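Brunley publishes safety code for kitchen robots

October 25, 2019

Brunley has published a code of practice for robot arms that handle knives and other sharp tools. Under the code, each new task must pass 1,000 simulated runs before it is tried on a real arm.
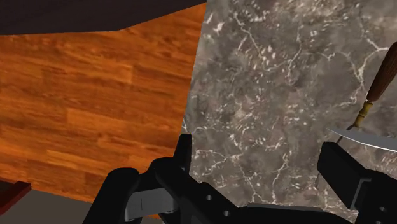

Firms must also keep records of failed grasps for 60 days and repeat the tests whenever a gripper is changed. Zallis and Akelent have signed up. Maglaya is expected to decide in February. The code is voluntary.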